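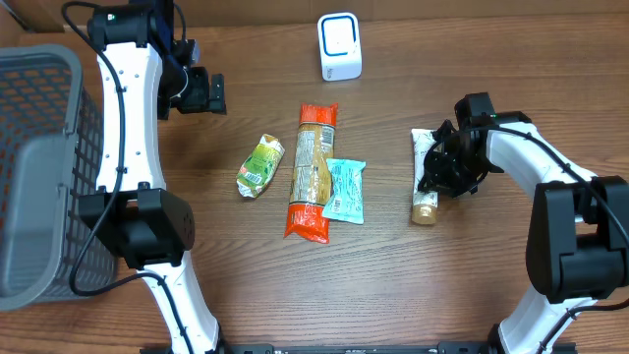 How to balance the head view and the wrist views in two-arm grocery sorting

Written by Jirayu Chaimongkol for the Gralia notes, 2020-07-06

In this tutorial I explain how we prepare demonstrations when the policy must use one head camera and the wrist cameras together. You need two arms, small grocery items with different packaging, and a basket at the side of the table. I suppose that your recordings are already synchronised.

Step 1. Put out the items

Use four items for one episode. Mix the shapes: a soft pouch, a long pasta package, a snack bar and a squeeze tube are a good set. Let two of them touch, like the blue bar and the pasta, and leave free table between the others. Change the arrangement after every episode.

Step 2. Record

Our set has 1,605 episodes. Start each one with both grippers open and away from the items. Move one arm down at a time, and keep the other one waiting over free table. In the head view a gripper can hide a big part of the thing it is going to take, so please do not correct the grasp by looking only at the head picture.

Step 3. Mark the close frames

Go through the wrist streams and mark every frame in which one item fills half of the view or more. We call these close frames. Large print is often cropped and small print is blurred, and it is useless to ask the annotator for the product name. Ask for the visible edge of the package and its main colours.

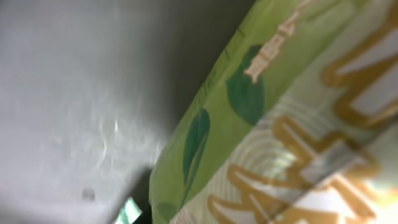 Close frame from a wrist camera. The green edge is clear enough to mark; the lettering is not readable.

Glare needs some care. A bright corner can look like the end of the package, and a shadow beside the edge can look like a second edge. When the annotator is in doubt, the point is left empty.

Step 4. Hide one view during training

In each batch of 200 samples, we blank the head view in 13 of them, chosen only among close frames. The wrist views stay as they are. Pongsak Prasertsri tried the same with random frames in February, and the arms became slow in the approach, so I advise to keep the restriction.

Step 5. Check the result

Run the policy with the head view blanked in the last part of the approach. If the gripper stops too high above flat items, add more close frames of pouches and train again from the last checkpoint.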